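Last revised in August. Applies to the suture practice logs kept at the Flundumville skills lab and to any site that uses the same spreadsheet layout.

# How to Set Up and Keep a Suture Inventory

This page covers storage, labeling, stock levels and the monthly count for a small teaching lab. It assumes one storeroom, one spreadsheet and a single person placing orders. It doesn't cover sterile stock for patient care, which falls under separate rules.

## Before you start

You need:

- A dry cabinet with adjustable shelves
- Divider bins, one per suture type
- A label printer or a fine-point permanent marker
- A spreadsheet with one row per box, not per packet
- A sharps container rated for needles, mounted within reach of the bench

Our bins are the Maddocks shallow type, which take standard boxes on end with the printed face forward. Any bin works if the label can be read without lifting the box.

## Step 1: Sort by material, then by size

Split the stock into absorbable and non-absorbable first. Within each group, sort by thread size, then by needle. The size scale trips up new staff: 2-0 is thicker than 4-0, and a plain 2 is thicker than both. Shelve thick to thin, left to right, and tape a card with the scale inside the cabinet door.

Needle codes differ between makers. Don't sort by code alone. Record the curve (3/8 circle, 1/2 circle), the point (taper or cutting) and the length in millimeters in separate columns.

For curved needles, the driver should hold the body at a point one-half to two-thirds of the way back from the tip. Gripping too near the swage – the joint between thread and needle – bends needles and runs up the reject count, so put the rule on the bench card as well.

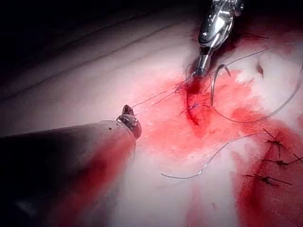 ## Step 2: Label each box

Write four items on the end panel: date received, lot number, expiration date and bin number. Use month and year for expiration. If a box arrives without a lot number, enter "none" in the column. A blank cell is read as a missed entry at the count.

Expired stock can be used for bench practice if it is marked. Put a wide strip of orange tape across the lid, move the box to the bottom shelf and change its status to "practice." Absorbable thread loses strength with age and moisture, so check one packet from each expired lot before a class and discard the lot if the thread snaps under a light pull.

## Step 3: Set the minimum and the reorder point

Work from use, not from shelf space. Add up the packets of each type opened over the last three months, divide by three, and call that the monthly use. Then:

- Minimum = monthly use x supplier lead time in months
- Reorder point = minimum + one month of use

Our general stock is 2,000 packets when full. The most used type, a 3-0 braided thread on a taper needle, runs at 650 packets a month in term. Rare types can be kept at a single box.

Arnunov ships in 8 days and Tododance in 7, but both count from the day the order is confirmed. Add the time your purchasing office takes to release it.

## Step 4: Log what is opened

Log packets when they leave the cabinet. End-of-day tallies come out low, as wrappers get thrown away with the drapes.

Each entry needs a bin number, a packet count and a reason code:

1. T – teaching
2. P – independent practice
3. D – damaged or dropped
4. X – expired and discarded

One packet can serve for several short tasks. Log it once, at opening. A thread left attached to its needle after the first stitch is still the same packet, however long the session runs.
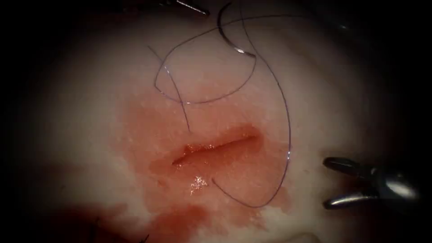 According to Renske, the one-entry rule falls apart on Saturday sessions, when two groups share a bench and the second group picks up whatever the first left open. Her site adds a fifth code, S for shared, with a count of zero, so that the second group is recorded without being charged for the packet. The spreadsheet accepts this with no changes to the formulas. If you adopt it, add S to the drop-down list and to the bench card at the same time.

## Step 5: Run the monthly count

Count on a day with no classes. Work one shelf at a time, top to bottom, and enter the figures before moving on. Unopened boxes count at the printed quantity. Open boxes are counted by hand.

If the shelf and the sheet differ by more than one box for a given type, check the D entries first, then look for boxes returned to the wrong bin. Correct the sheet to match the shelf and put the difference in the notes column – don't edit old entries.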